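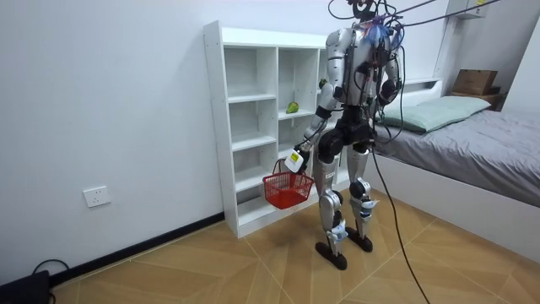 Ledley, September

Ikonen cube shelving, white. Back in stock at last, both sizes. Flat packed, 16 panels in the big one, 7 in the small. Fixings in the bag, allen key too. You'll need your own screwdriver for the wall bracket. Please do use the wall bracket.

Big one £284, small one £200. Delivery free to Ledley and Prelley, anywhere else ring first.
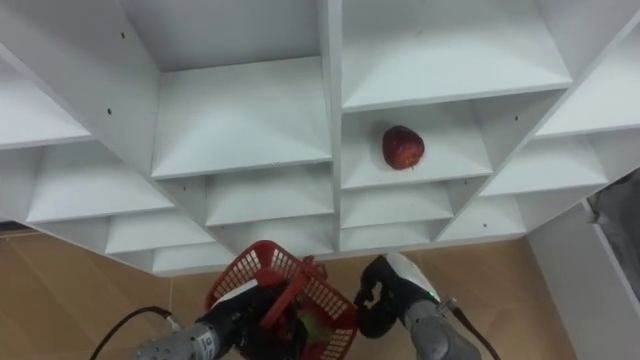

Spare panels can be ordered seperately, allow a couple of weeks. Wipe with a damp cloth, no bleach. Oak finish is discontinued, sorry, dont know if its coming back.

Returns unbuilt and in the box only. Collections from the Prellness shop, side door, before 4pm. Trade orders to Soledad Salinas at the counter.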